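Kitchen Waste and the Shared Table: what we throw away and why
Project report, Evie Pickering
Group: Evie Pickering, Natsumi Takagi, Edivaldo Portela
Tutor: Wayne Fairclough
Handed in 10/28/22

Where the idea came from

I share a house with far too many people, and in August our bin was overflowing practically every other morning. Natsumi said most of it was packaging and I said no way, it's teabags and peelings. We argued about it for a whole bus ride and then thought, well, there's our project!

What we did

We picked two shared kitchens, ours and the one at Tama House where Edivaldo lives, and kept everything that came through the parcel shelf or the shopping bags until it could be sorted. Sorting happened on the big table. Anything we could name went on the sheet before it went in the bin, and each item was weighed on Edivaldo's Akov scales (lovely little things, but they switch themselves off if you so much as look away). We ran it for 20 days and ended up with 72 sheets, a few of them with tea on.

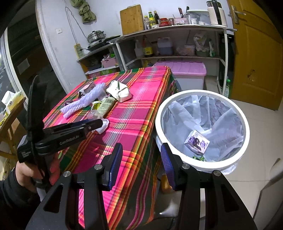

Packaging was the hardest bit to sort, and I really hadn't expected that. A banana skin is a banana skin, but a packet can be paper on one side and something shiny on the other, and you end up picking at it with your nail to find out. We changed our minds more than once about what counted as one item. The clear crumpled plastic on the pink tablecloth is a good example - do you write it down by itself, or with whatever it came off? In the end we gave it its own line. Little boxes like the white and lilac one in the bin were much easier, one line, done, next.

What we found

Natsumi was right (annoyingly). By number of items, packaging beat food waste easily in both kitchens. By weight it was the other way round, and peelings and coffee grounds won by miles. The total for our kitchen came to 1704 items, and I have written the word "wrapper" so often that it no longer looks like English.

The Tama House kitchen had less packaging per person. Edivaldo puts that down to the cooking rota, as they buy big bags of rice and share them, while we all buy our own small ones.

What went wrong

The scales don't register very light things, so the thinnest wrappers are down as zero, and our packaging weights are a bit too low. We also lost two evenings when Severin Reisinger very kindly tidied up for us. Next time I'd put a note on the table, and I'd agree the categories before starting - we rewrote ours after the first week and had to go back over 90 lines by hand.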